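Teaching a Wrist Camera to Find the Socket (and to Admit When It Can't)

Part 2 of the Plurkaner notes. Part 1 covered calibration and will not be repeated, mostly for the sake of my blood pressure.

Getting an arm to pick up a processor is a pleasant afternoon's work. Getting it to put the processor down square, in a pocket barely larger than the part, is where you find out how good your transforms are. Mine were optimistic. What follows is the pipeline I ended up with, in the order I wish I'd built it.

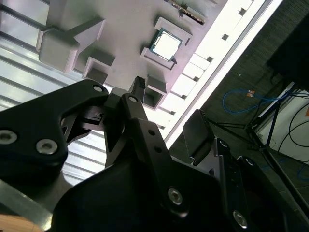

Lavanya Devadiga

16 February 2019

Before you start

You'll want a calibrated wrist camera, a fixed camera that sees the whole bench, and a planner that lets you cancel a motion halfway. I use Jorier for planning. If yours treats cancellation as a moral failing, wrap it in something that doesn't.

Step 1. Name your frames like an adult

Every part gets one frame, and every pocket gets one frame. The planner only ever hears about the pocket frame. I had a frame called "socket2_new_final" for most of August and I'm not proud of it.

Keep the fixture and the tower as separate trees under the bench. If somebody bumps the tower, you re-localize the tower and leave the fixture alone.

Step 2. Split the job between the cameras

The fixed camera answers one question: where is the case, give or take? It publishes a coarse pose and then shuts up. The wrist camera takes over once the gripper is close, and from then on the coarse pose is ignored, however confident it sounds.

Do the handover on distance. I switch at 200 mm from the pocket. Blending the two estimates gave me a lovely smooth trajectory into the wrong place.

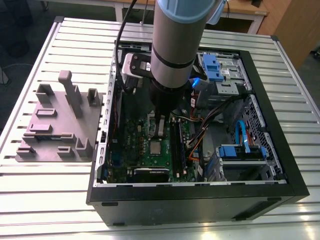
Step 3. Fit the pocket before the part

The heat spreader is the shiniest thing on the bench and your edge detector will fall in love with it. Don't let it. Fit the pocket rim first, as a quadrilateral, then look for the chip only inside that quad.

Settings that worked for me:

exposure_us: 2000
min_edge_px: 35
max_iterations: 345

Turn auto exposure off. A bright window behind the work will drag everything else into the murk, and the fit will still return a number, because it always returns a number. Check the residual. Throw out the bad ones and look again from a slightly different wrist angle.

Step 4. Close the loop on tilt

Position error gets all the attention, but tilt is what jams the part. Compare the plane of the spreader with the plane of the rim, command a small wrist rotation, and look again. Cap each correction. An uncapped one will go well until the day it sees a reflection.

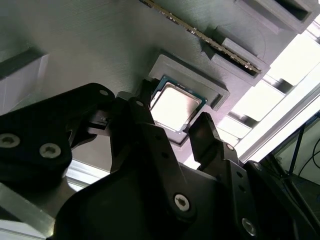
Samran Somboon wrote in after the draft went round that he'd drop the plane comparison and let force feedback sort out the tilt, since the wrist torque notices a jammed corner well ahead of the camera. He runs the vision check once, at the top, and never again.

Fair enough, and if your force signal is clean you should try it. Mine has a bias that wanders with the arm's pose, so I keep both and let either one call a stop.

Step 5. Move to the real board last

The printed fixture is grey and well behaved. A real motherboard has traces, capacitors, coloured connectors and printing all over it, and every one of them looks like a corner to somebody's corner detector. Mask everything outside the expected socket region before you fit anything.
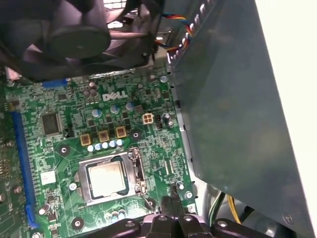

You'll also need collision geometry for whatever overhangs the board. Cables are the awkward bit. I don't model them; I put a fat box around the volume they tend to occupy and let the planner sulk. It finds a longer path and complains in the log.

Retention hardware gets its own object with an open and a closed state. Have the planner refuse any insertion unless the state is set to open, and set it from a detection, never from a default. My default was "open". The log from that week makes good reading.

Part 3 covers memory modules, once I've stopped changing the grasp code.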